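The bus from Lidville was late, so she had time to set the table twice. The first time she used the good cloth. Then she put it back in the drawer and got out the striped placemat.

Her brother had called at 4 to say he would eat anything. He had moved to Prileck two years ago and had not been back. 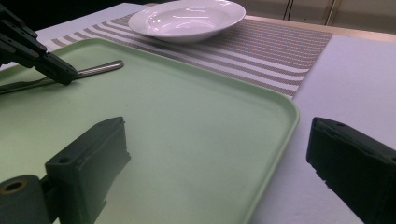 The green tray, the striped mat and the white dish.

The tray had been their mother's. She used to carry soup on it when one of them was sick. It was only plastic, but it had come along through four apartments.

At the stove she turned the heat down and listened. Somebody was coming up the stairs, slowly, with a heavy bag. She went to open the door.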